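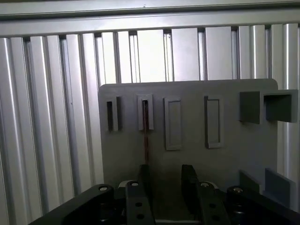
Eilif Sandberg wrote under my last post that a board with holders should be fixed at the top and at the bottom, and that the profiles behind it don't matter so much. I would like to believe this, but I am not sure, and so I ask again in a separate topic.

I want to make a second board for small parts, in the same gray as the first, to stand in front of a wall of aluminum profiles. The new board will be 300 mm wide. My difficulty is the order of the holders. I have thin rods that must stay upright, some flat pieces, and a few things with no proper shape which nobody wants to put back.

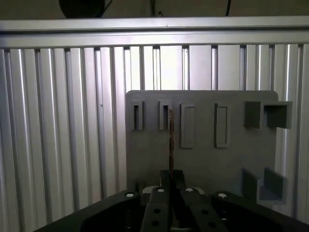
Reaching is for me more important than looking nice. When a hand comes from the right side, it should not hit something that stands out before it arrives at the thing it wants. On the first board the two narrow slots are at the left, and the box holder is near the upper right corner and goes past the side of the board, with the angled tray lower down. Should I repeat this, or move the box to the middle? Also, how wide should a slot be for a thin rod so that it doesn't lean?

– Kindine

I would keep the box at the side. In the middle it makes a shadow on everything next to it, and you will knock your fingers on it every day. But leave free space next to the board, otherwise the part that goes past it will be the first to break.

For the slot: measure the rod and add very little. In my workshop in Guimarães I made mine too generous and the rods were leaning like tired people. I put a strip of felt inside and it was better. Print or cut one slot alone and try it before you make the whole board.

About fixing I agree with Eilif – top and bottom. Tighten again after the first week.

– Darivia

just use hooks

– Datero

Hooks don't hold flat pieces. What I can add is the distance between holders. I use 31 mm between the edges for narrow things, and I can take one out without touching the next. With gloves you need more. If the tray is open and shallow, please don't put anything round in it.

– Eilif Sandberg

Last updated: 10 Jul 2026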